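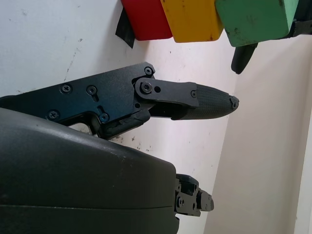
Red, yellow and green blocks, lined up near the corner.

Oct 18, 2024

So the essay book is finally at the printer! I've been saying "almost done" since spring and I think my sister stopped believing me sometime in July. It's called Praltholm, after the town where my grandparents ran their bakery, and it's a mix of short essays and the portraits I shot there on four long visits.

Getting it down to size was the hard part. I had 100 pages of writing and way too many pictures, and Zhuoran Xia (my editor, and a very patient one) wanted it at 50 pages of text, tops. I sulked for a weekend. Then I cut the whole chapter about the ferry, and the one about my first darkroom, and I don't miss either of them much. The ferry one may turn up on this blog if I can fix the ending.

Osvaldo Figueiredo did the layout, and he talked me into a bigger margin and a cream paper that makes the black and whites look a lot softer than they do on my screen. I was grumpy about the cost until the proof came in the mail. Okay, Osvaldo, you win.

There's going to be a small show to go with it, opening in November at the Pritach gallery, upstairs, in the room with the squeaky floor. I'm hanging 10 prints, all from the book except one of my grandmother's hands that I pulled at the last minute and then wanted back. I'll read a little at the opening, probably the bakery essay and maybe the short one about the radio. Come if you're nearby! I'll have books with me and I sign with a terrible left-handed scrawl.

Next up is a pile of unanswered email, and new mats for the two prints I cut crooked last night.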